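Keep the beads, skip the display case

I own more beaded jewellery than I will ever wear at once. Most of it is cheap: glass and resin beads, cord bracelets, a few pendants from a market stall called Pladetti that I used to pass on the way to work. For years I stored it the way the magazines tell you to, on a padded stand on the chest of drawers, and I now think that was a mistake.

Stands are made for looking at. They gather dust, the cords fade on the side facing the window, and anything small falls off the back. The one I bought from Flukik cost more than everything hanging on it. A plain cardboard box with a lid does the job better and costs nothing if you keep one from a delivery.
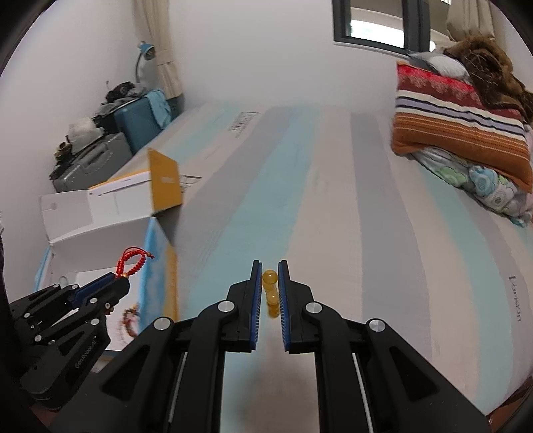 Sorting is the part people put off, and it doesn't need a special table or a tray with compartments. I do mine on the bed. A mattress is large, it is at a reasonable height if you kneel, and a bead dropped on it stays where it fell instead of bouncing under the wardrobe. Put the cord pieces on one side and the loose beads and pendants on the other. Red cord should be kept away from pale fabric until you know whether the dye runs.

Some readers will say that a thing shut in a box is never worn. I have not found that. When I had the stand I wore the same two bracelets from the front row. Now I lift a flap, look through the lot and choose.

I would make one exception, for long necklaces with fine chains, which tangle however carefully you lay them down. Those can have a hook on the inside of a cupboard door. The rest can go in the box, and the stand can go to the charity shop.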